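Starkport Guesthouse - Operations Meeting
Minutes, 31/05/2024

Present: Roswitha Eichhorn (chair), Tsion Yimer, Carys Wynne (minutes)
Apologies: Blažena Kubíček

1. Minutes of the January meeting
Approved with one correction. The linen contract is with Kopecký, not Eveck.

2. Late arrivals
T. Yimer reported 12 check-ins after the desk had closed. The key safe code will be sent with the booking confirmation and changed after each departure. The late arrival fee stays as it is.

3. Room allocation
School groups will be placed on the second floor only. Room lists are to reach the desk two days before arrival - lists received later will be accepted, but adjoining rooms will not be guaranteed.

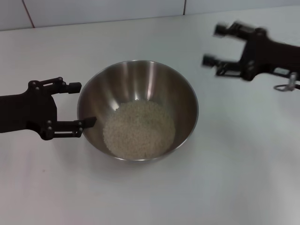
4. Guest kitchen
Use of the guest kitchen by groups will be limited to one booked slot per evening. R. Eichhorn proposed a standard equipment list for each slot, to be checked at handover. Stainless steel mixing bowls like the one shown with rice in it go on the list; glass bowls will be withdrawn. Dry goods left behind will be discarded at checkout. Agreed.

5. Key deposits
Deposits held at month end came to 368. Unclaimed deposits will be refunded to the card used for the booking. C. Wynne to confirm the procedure with Breluvel before the next meeting.

6. Other business
Bicycle store lock to be replaced - T. Yimer.

Meeting closed. Next date to be circulated by the chair.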